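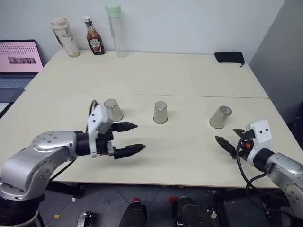 About Jornura

Jornura is a music venue and concert organiser for small and medium-sized live events. We run two rooms in one building, together with a rehearsal floor and a lending store for backline equipment. The programme covers West African, Caribbean and Balkan music, jazz, brass bands and new work that falls between these.

Legal form and history

Jornura is a non-profit association. It was set up to take over the concert programme of Adik, a touring agency that had stopped promoting its own shows. The agency's archive of contracts, stage plans and recordings passed to us at the same time and is kept on site. Adik still exists as a booking agency and is independent of Jornura. Requests addressed to it are not forwarded to us.

The rooms

The main room is called Lozano. It has a standing capacity of 400. With full seating the capacity is lower and depends on the stage layout agreed for the evening. The stage can be extended at the front by 2 metres, in which case the first row of seats is removed. The mixing position is fixed, on the centre line at the rear of the floor. The desk has recallable settings, and visiting engineers may send a show file in advance.

The smaller room, Drulell, is used for solo and duo concerts, talks, listening sessions and workshops. It has no raised stage. Amplification in Drulell is limited to a small system for voice and light instruments, and drum kits are accepted only with brushes or rods. The two rooms share a loading door, so get-in times are staggered on evenings when both are in use.

Rehearsal floor

There are 9 rehearsal rooms on the upper floor. Each has a vocal system, a drum kit without cymbals or snare, and two amplifiers. Rooms are let by the half-day. Regular users may hold a fixed slot for one season, after which the slot is offered again. Instruments can be stored between sessions in the locked cages on the same floor, subject to space. Percussion groups are placed in the end rooms, which have heavier doors and separate ventilation.

Programme

The season opens in September and closes in early summer. Around 16 concerts each season are our own productions. The remainder are co-productions with partner organisers or hires. In a co-production, Jornura supplies the room, house technicians, ticketing and front-of-house staff, and the partner supplies the artists and their travel. Box office income is divided according to a written agreement signed before tickets go on sale. For hires, the full cost is invoiced to the hirer and Jornura takes no share of ticket sales.

Artists are paid a fixed fee. We do not run pay-to-play evenings and do not ask support acts to sell tickets.

Workshops

Workshops in percussion, horn section playing and basic stage sound are held in Drulell. Places are booked by the term. Percussion courses are taught by ear and need no reading of notation. The stage sound course includes cabling, microphone placement and monitor mixing, and ends with a supervised evening in Lozano.

Access

Both rooms are on the ground floor and have level entry. The rehearsal floor is reached by stairs or by the goods lift, which must be operated by staff. An induction loop is fitted in Drulell. In Lozano, portable receivers are available from the cloakroom.

Proposals and contact

Proposals from artists should include a recording, a stage plan and a channel list. Live recordings are preferred. Proposals are read twice a year and all receive a reply. Technical drawings of both rooms are available from the production office on request.

Page last revised: 2019-06-19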